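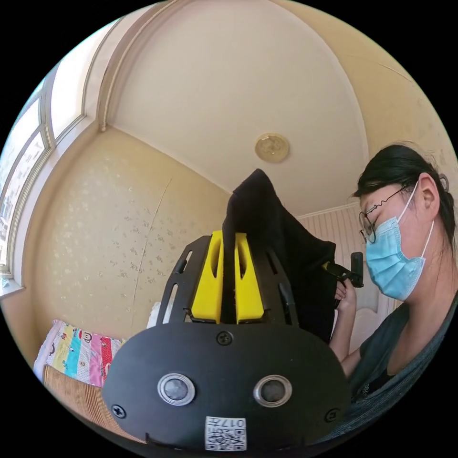 Die Finger hätten gehalten, nur die Aufzeichnung nicht, wandte eine Teilnehmerin ein, und der Stoff sei trotzdem weg gewesen.

Handgreifer, Blatt 2: Störung beim Greifen von Textilien

Befund im Kurs Mustdale: Von 1.000 Durchgängen wurden 116 verworfen. Im Protokoll stand »Greifer geschlossen«, das Kleidungsstück war aber verrutscht. Ursache: Nullpunkt der Fingerweite nach dem Fingerwechsel nicht neu gesetzt.

Vor jeder Serie:
Finger ganz öffnen, Nullpunkt setzen.
Schrauben der Frontplatte prüfen.
Probegriff mit dünnem Stoff.

Bei Abweichung Serie abbrechen und Fehler eintragen. Nicht zwischen die Finger fassen.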